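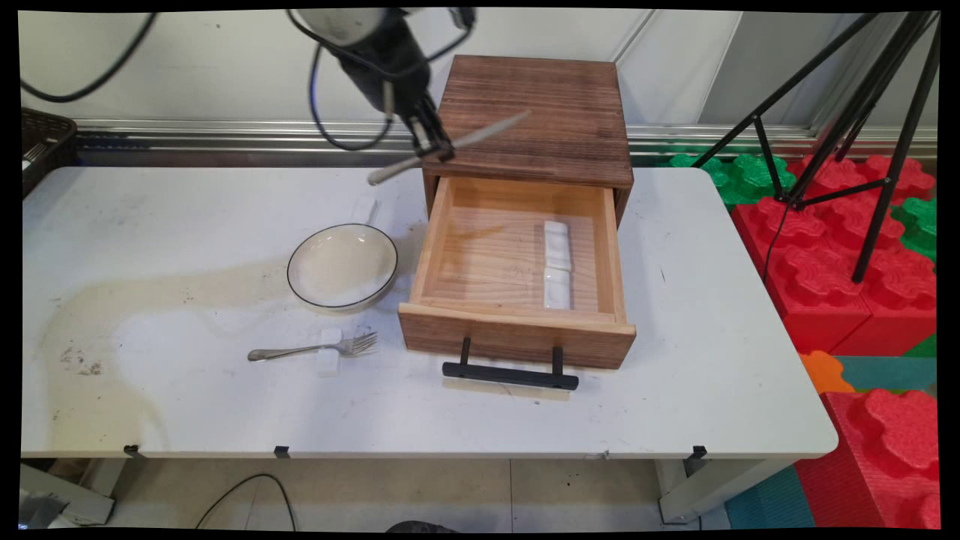
Call for Participants: Table Setting and Small Storage Study

Prustham Household Studies invites adults to take part in a study of how people lay out, clear and put away everyday tableware. The study is carried out with Idia, a maker of small household furniture, and will inform the design of its next range of tabletop cabinets. Sessions begin in April.

What participants will do

Each participant attends one session of two hours. Working at a white table, participants set and clear a place for one person using a bowl, a fork, a knife and small white rests of the kind on which cutlery is laid during a meal. Items are then put away in a wooden tabletop cabinet with a single drawer and a black metal bar handle. Participants are free to decide where each item belongs, in what order it is put away, and whether the rests are stored in the drawer or left on the table.

The session is divided into 4 parts, with a break after the second. The final part is a short interview on cutlery storage in the participant's own home. Please come prepared to discuss which items you keep in a drawer, which you keep in the open, and which you would prefer to keep elsewhere if you had the space.

Who may apply

Applicants must be 18 years of age or older and must set or clear a table at home at least several times a week. Left-handed applicants are particularly encouraged to apply. No experience in catering or food service is required. Persons employed by Idia, and members of their households, are not eligible. Those who took part in the earlier Cerov drawer study may apply again.

Sessions are conducted in English. Applicants who would prefer to work seated, or who need other arrangements, should say so when applying.

Location and payment

All sessions take place in Room 308 of the Bawa Building. Morning sessions start at 9:30 a.m. and afternoon sessions at 1:30 p.m. Participants receive a payment of $60 at the end of the session, together with reimbursement of local bus fare on presentation of a ticket. Participants may withdraw at any point.

How to apply

Applications should be made in writing to Mared Gough, Study Coordinator, at the Prustham front desk, quoting reference 762. Please include your name, a daytime telephone number, your preferred session time and the number of people who usually eat at your table. Selected applicants will receive a consent form to read and sign before attending.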